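Search entries
Go
Advanced | Tags | Archive

Workshop notebook, desk filing
Sun 13 June

Went back to the paper filing setup at the Strachan bench. Purpose of this entry: record what goes where, which folders cause trouble, and what to change before the November intake of school material. Gregor Carnegie asked for it in writing after he refiled the art handouts under the wrong colour.

Materials as they stand. One light green file organizer. Mixed contents: textbooks, plastic folders, bound paper, odd sheets. Brown marble tabletop with white veining, which is hard on corners if a book is dropped and gives very little grip to plastic covers.

Loose sheets first. The coloured sheets are dividers and get one fold down the middle before filing, crease sharp, so they stand up between sections and can be found by feel. A soft fold opens out again under load and the divider slides down behind the books. I have been running a ruler edge along the crease. Thumbnail works too but wanders on anything heavier than copy paper. 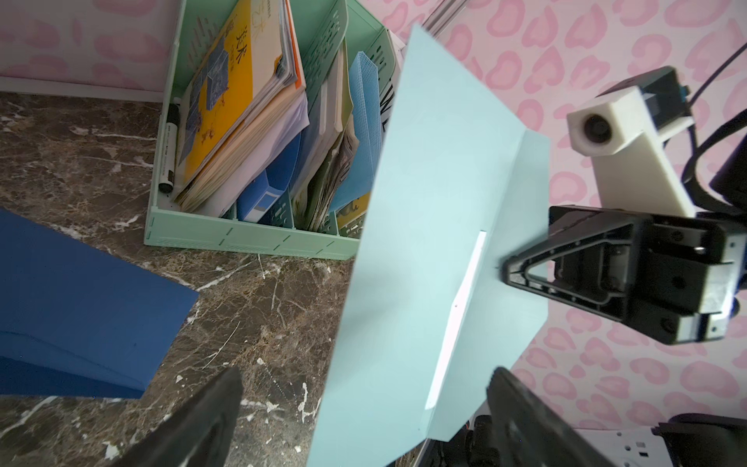 Does the divider go in with the fold up or down?
Fold down, open edges up, so that a label can be written on either leaf and a single sheet can be dropped inside without lifting the divider out.

Pale colours are preferred for dividers because pencil shows on them. Dark stock was tried last year and every label had to be done in white paint marker, which rubbed off on the neighbouring covers.

Folders. Sheets cling to the inside of the plastic, worse in dry weather. Pulling from the middle of the edge buckles the page. Procedure that gives the fewest creases: open the folder fully on the table, take the sheet near one corner, lift that corner until air gets under, then draw the sheet out along the line of the folder spine. Do not pull it straight up. If the sheet drags, put it down and start from the other corner.

The Selance folders are stiffer and lie flatter when open. The Sestance ones are thinner and want to close again, so they need a hand or a weight on the front cover. Weight in use is a 700 g brass block with felt glued to the underside. Anything over that leaves a dent in the thin covers.

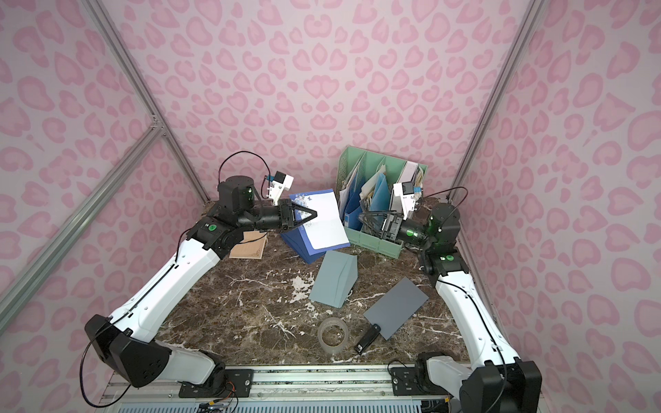 Sheet partly out of the dark blue folder, light green organizer at the back wall.

Order of loading, revised:

1. Large softcovers, spines all the same way.
2. Stiff folders, closed, nothing protruding.
3. Mesh folders.
4. Thick loose stacks, squared on the table on two edges first.
5. Cards and labels last, in a sleeve.

Item 4 is where time goes. A stack that has not been squared fans out as soon as it is pushed in, and the fanned edges catch the next folder on its way past. Older books with frayed pages do the same and should have a smooth cover on either side of them. I measured the thickest stack of loose paper at 87 sheets by hand count, which is too many for one slot. Split it.

Item 5 is not being followed. Small cards end up near the outside of the pile, where they fall out if the organizer is tipped. Proposal: a clear pocket from Randach taped inside the lid of the supply drawer, cards live there, organizer holds nothing smaller than A5.

Yellow art textbook (美术) is the most used item and should stay at the outer face of the stack, where it can be taken without disturbing the rest.

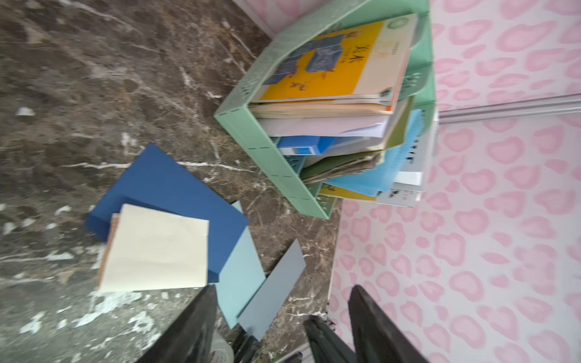
Gregor Carnegie would sooner see the art book in the centre, on the grounds that a softcover at the outer face takes all the rubbing and the corners will be gone by November. Fair point. Compromise for now is a spare stiff folder outside it as a guard. Check corner wear at end of month.

To do:
- split thick stack, add divider
- buy felt, current piece lifting on one side
- relabel olive-green item, decide whether it counts as book or folder
- try wax paper leaf inside the folders that cling

Left the ruler in the top drawer, on the right.

Comments (3)

pell_r
We square ours against a metal bookend screwed to the bench. Quicker than doing two edges by hand, and the stack comes out even.

Moira T.
What weight of paper are the dividers? 80 gsm went limp on me within a term.

shelf 109
Wax paper leaves a faint mark on inkjet prints if they are pressed for long. Baking paper was fine.

Contact the workshop | Copyright Strachan bench notes | Back to top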